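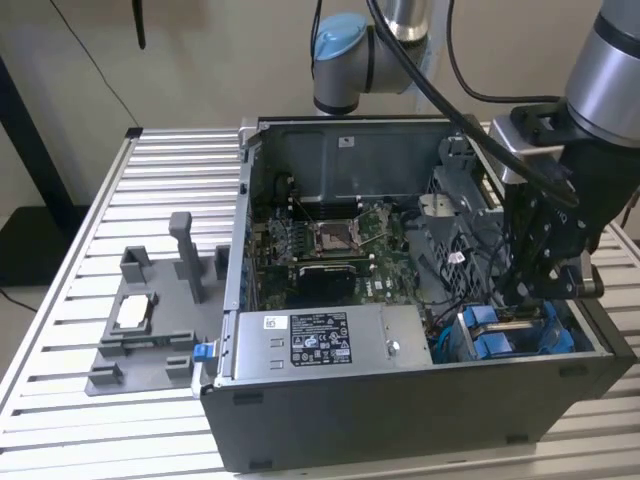 Floton - offline sync for mobile apps

By Clandard. Current version: Floton 3

Your app works with no signal. Users keep typing, tapping, saving. Floton holds the changes on the phone and sends them when the connection comes back. iOS, Android, and a desktop build for Windows if you need it.

Drop it into an existing project. Works next to whatever database you already have on the server, no migration needed.

Try the free tier | Read the docs | Compare plans

What you get

Client library. Small, one dependency, goes in through your normal package manager. Native bindings for Swift and Kotlin, plus a C# wrapper for shared-code projects. The wrapper covers everything except background attachments, see the limits further down.

Domimbridge. The piece that sits between the phones and your database. Run it yourself as a single binary or let us host it. Same config file either way, so you can start hosted and move later. Or the other way around, people do that too.

Vishwakarma. The merge engine. Decides what happens when two people edit the same record while both offline. Ships inside Domimbridge, no separate install. You can leave it on defaults or write your own rules per table.

Console. Web page where you see queues, stuck devices, failed merges. Read-only on the free tier.

How sync works, quickly

Every local write goes into a log on the device. The log is encrypted at rest with a key from the system keystore. When there's a connection the client sends the log up in batches, oldest first. Domimbridge checks permissions, runs the merge, writes to your database, sends back whatever the phone doesn't have yet.

If the connection drops halfway, the batch is thrown out and sent again later. Batches are idempotent so a repeat does no harm. We get asked this a lot.

Nothing is sent as full tables after the first pull. Only changed fields. First pull can be big, plan for it - do it on Wi-Fi, show a progress bar, the client gives you a callback with bytes done and bytes expected.

Conflict rules

34 built-in rules in Vishwakarma as of this release. Most teams use maybe four of them. The common ones:

last-write - newest timestamp wins. Default for plain text fields.
server-wins - phone change dropped, user gets a notice event.
sum-deltas - for counters and stock levels. Two people each take one off the shelf, the total goes down by two like it should.
union - for tags and lists. Keeps everything from both sides.
hold - nobody wins, record goes into the review queue in the console until someone picks.

Rules are set per table or per field. Field beats table. Custom rules are short scripts, run in a sandbox with a time limit, and if your script errors out the record goes to hold. It does not get lost.

Clock skew: last-write uses a corrected clock, not the raw one on the phone. The correction happens on every handshake. A device that has never connected has no correction, so for brand new installs that go straight into the field, set server-wins or hold for anything that matters.

Setting it up

Add the package. Create a project in the console and copy the project key. Put the key in your build config, not in source control please. Call start with the key and the path to your local store. Then mark the models you want synced.

In Swift that is a macro on the type. In Kotlin an annotation. In C# an attribute. Unmarked models stay local and Floton never reads them.

On the server side, point Domimbridge at your database with a connection string and a service account. The account needs read and write on the synced tables and the right to create one extra table for bookkeeping. It does not need admin. Do not give it admin.

Run the check command before you let any real phones in:

domimbridge check --config bridge.conf

It prints a line per table. Anything marked WARN will still sync but is probably not what you want, usually a missing primary key or a column type we have to convert. Anything marked STOP won't start.

Supported databases: PostgreSQL, MySQL, SQL Server. SQLite on the server is fine for demos. Not for production, and the hosted version doesnt offer it.

Permissions

Written as filters on the server. A phone gets only the rows its filter lets through. When a filter changes, for example a driver moves to a different region, the old rows are removed from the phone on next sync and the new ones come down. Removal also clears unsent changes to those rows unless you turn on keep-pending. Turn on keep-pending.

Login is yours. We take a token from your existing auth, check the signature, and pass the claims to your filters. No user accounts in Floton and no plans for them.

Attachments

Photos, signatures, PDFs. Stored outside the log so a big photo doesn't hold up a small text change. Uploads resume where they left off. You set the max size per model, and whether attachments wait for Wi-Fi.

Attachments can go to your own bucket. Hosted customers get storage included up to the plan limit.

Plans

Free. Up to 5 devices. Full client library, full merge engine, community forum for help. No time limit. Good for trying it out or for a really small crew.

Team. Billed per active device, monthly. Active means it synced at least once in the month, phones sitting in a drawer are not counted. Hosted or self-hosted. Email support on working days, writable console, custom merge rules.

Company. Yearly contract. Everything in Team plus single sign-on for the console, audit export, a staging project, and a phone number to call. Support for older versions is longer too.

Prices are on the order form in your currency. Nonprofit and school discounts, ask before you buy, we can't apply them after.

Upgrading from Floton 2

Mostly painless. The log format changed, so the client converts it the first time the new version opens. Takes a few seconds on a normal phone, longer if there's a large backlog. Don't call start on the main thread while this runs. In the old version you could get away with it.

Update Domimbridge first, then ship the app. The new bridge talks to old clients. The old bridge does not talk to new clients, they will just queue and wait.

Renamed in this release:
SyncPolicy is now MergeRule
onConflict is now onHold, and fires only for held records
forcePush is gone, use flush

Old names still compile with a warning. They go away in the next major version.

Security fixes for version 2 stop at the end of November.

Limits, worth reading before you buy

Max 8 levels of nested objects in one record. Deeper than that and the client refuses the write and tells you so.

Background attachments don't work through the C# wrapper yet. Foreground is fine.

On iOS the system decides when background sync runs. We ask, it answers when it feels like it. If users need fresh data, trigger a sync when the app opens.

Web browsers are not supported. There is a test build, no date.

Floton is not a backup. If someone deletes a row and that syncs, the row is deleted everywhere. Keep your backups.

Full-text search on the phone is up to you. We store, we don't index.

Common questions

Does it work with an app already in the store?
Yes. Ship it as a regular update. Existing local data can be imported with the seed call, see the docs under Importing.

Can I sync only some users?
Yes. Call start only for the ones you want. Plenty of teams roll out one office at a time.

What happens if I stop paying?
Hosted sync goes read-only first, so phones can still pull. Then it stops. You get an export link before that. Self-hosted keeps running but gets no updates.

How much battery?
Depends on how often you sync. Default interval is conservative. Leave it alone untill you have a reason.

Where is hosted data kept?
You choose US or EU when you create the project. Can't be switched afterward, you'd have to make a new project and export/import.

Can I see the source?
Client library yes, it's in the public repo. Domimbridge source is available to Company customers under agreement.

Do you sign data processing agreements?
Yes, standard one is in the console under Legal. Changes to it are Company plan only.

Downloads

Floton client for Swift
Floton client for Kotlin
Floton C# wrapper
Domimbridge for Linux, Windows Server
Sample app, a delivery checklist with source
Release notes

Problems with a download or a license key, use the contact form and include the project key's last few characters. Never the whole key.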